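I've been trying to read one psalm a day since April, and I'm telling you now that I have not managed one psalm a day. I've managed more like four a week, usually with coffee, sometimes standing up in the kitchen while the toast burns. But I'm still going, and that's further than I got the last two times!

What changed is that Kaj Hedegaard from our small group told me to read them out loud. I felt so silly at first (my neighbors in Hastcombe have thin walls too), but the psalms were meant for voices, and I'd been skimming them like email. 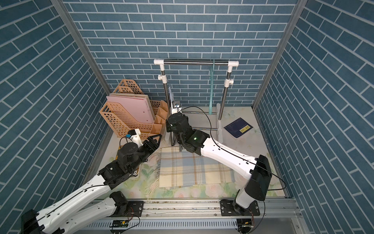

Psalm 88 was the one that stopped me. It just ends in the dark. No turn toward praise, no "but I will trust" – and I read it three mornings in a row, since I kept thinking I'd missed a verse. I hadn't. I find that oddly comforting, that somebody prayed that and we kept it.

I've also started copying out one line from each in a cheap notebook. My handwriting is terrible and I skip the long ones. Psalm 119 got eight lines, mostly out of guilt.
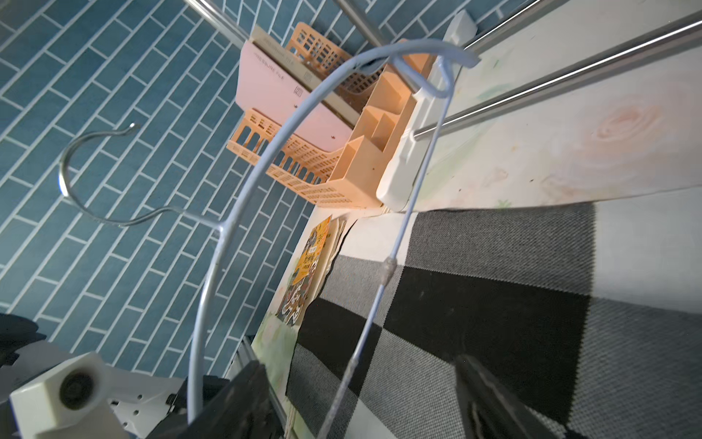
*Blue hanger, blue tiles.*

Next up is the Songs of Ascents, 120 through 134, and they're short, so I have no excuse. Kaj wants us to read them as a group after supper. I've said yes, and I'm bringing the bread. If you have a favorite among them, leave me a comment and I'll start with that one.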